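Minutes of the Snack and Break Room Meeting, Gorkent Shared Workshop

March 19, 2024
By Brayan Yupanqui

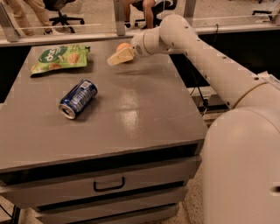 1. Who came and how we started

Fulgencio Aguirre chaired, I took notes (again, I'm getting faster at it!), and we had a good turnout from the bench users on both floors. Cuevas sent word that their people were finishing a delivery and would go along with whatever we decided, short of getting rid of the coffee. We started a bit late while everyone found a chair.

The January minutes were read and accepted with one fix. I had written that the upstairs fridge was going to be replaced, and what we really agreed was that the door seal was going to be replaced. I've corrected the copy in the binder.

2. Food and drinks on the gray bench

This was the big one and it took up most of our time. The gray bench with the drawers has turned into the place where snacks land, and I'm as guilty as anyone. A bag of something, a can, a piece of fruit, and before you know it you're moving lunch out of the way to get at your work. Fulgencio said he doesn't mind food in the workshop at all, he minds looking for a flat spot to put a drawing down and finding an orange on it.

We went back and forth on a total ban. I was against it, and so was pretty much everyone who works the long afternoon stretch, when the walk to the break room feels like a hike. A couple of people from Stusero liked the ban because it's simple to remember. In the end we settled on something in the middle:

- Snacks and drinks are fine on the bench while you're there having them. When you leave the bench, they leave with you.
- Cans stand up. If a can is on its side, it's treated as finished and anybody may put it in the recycling.
- Open bags get a clip. The clips are in the top drawer, and please put them back in the top drawer.
- Fruit goes in the bowl in the break room. If you want to keep your own orange, put your initials on the peel with a marker (this was suggested as a joke and then voted in, so there we are).

Passed with 2 against. We'll try it until the next meeting and see if we still like each other.

3. The bench top

While we were on the subject, I brought up the scratches. They're faint and I don't think anyone did anything terrible, but the top is smooth enough that each new one shows, especially where the light bounces off it. Fulgencio thinks we should leave it alone. I would like a mat, at least for the days when people are sliding metal parts across it. Stusero has a spare roll of rubber matting in their storage and offered us a length of it for free, which was very nice of them!

Agreed: we'll lay the mat over the front half and leave the rest bare, so there's still a hard surface for anyone who needs one. I'll cut it to size. If it curls up at the corners, tell me before you tape it down, please. Last time somebody used the brown packing tape and I spent an evening picking at the glue with my thumbnail.

We also talked about the drawers. Two of the labels have fallen off and one drawer has become a sort of museum of dead pens. Everyone is asked to go through their own drawer. Anything left without a name will go in a box under the stairs, and the box stays there until the meeting after next.

4. Snack money

The jar came to 294 dollars after the last shopping run, which is more than I expected, and I was pretty pleased when I counted it. We now have 14 regular contributors. Three people still owe for January and they know who they are (I've spoken to all of them, it was friendly).

There was a request for more choice. At the moment we get a lot of chips and a lot of soda and then a sad little pile of fruit that goes on the first day. Fulgencio asked for nuts. Somebody asked for the plain crackers that Stedov used to bring in, and Stedov said they'd find out where they got them. I said I'd double the oranges for the next run and cut the soda by a case, and that got more cheering than anything else all evening - I had no idea we were such an orange crowd.

Prices in the break room stay the same for now. If you take the last of something, write it on the sheet on the cupboard door. The pen on the string is working again.

5. Break room sink and recycling

Short item. The sink is draining slowly and Cuevas has a plunger, so we'll borrow it and see. Please scrape plates into the trash first. Rice is the main suspect.

The can bin fills up well before pickup, so we're moving to the taller one from the loading door. Rinse your cans, even quickly, the sticky floor over there is no fun for whoever has mopping duty. Fulgencio and I will swap the bins over. We looked at getting a crusher for the wall and decided against it on account of the noise.

6. Anything else

The window by the stairs sticks, and if you force it the handle comes off in your hand. It came off in mine. I've screwed it back on but be gentle.

Stedov would like to use the long table for a sorting day and asked if people could keep it clear for the whole day. No objections. They'll put a note up once they've picked the date.

There was a short discussion on the radio. No decision, and I'm going to leave the details out of the minutes.

7. To do

- Brayan: cut and lay the mat, do the next shopping run (more oranges, one less case of soda, nuts for Fulgencio), type up the bench rules.
- Fulgencio: new drawer labels, help with the bins, ask Cuevas for the plunger.
- Stedov: find out about the crackers, post the sorting day.
- Stusero: bring the matting down from storage.
- Everyone: your own drawer, your own cans.

The next meeting will be in the break room, same time as this one. Fulgencio closed the meeting and I stayed behind to put the chairs back.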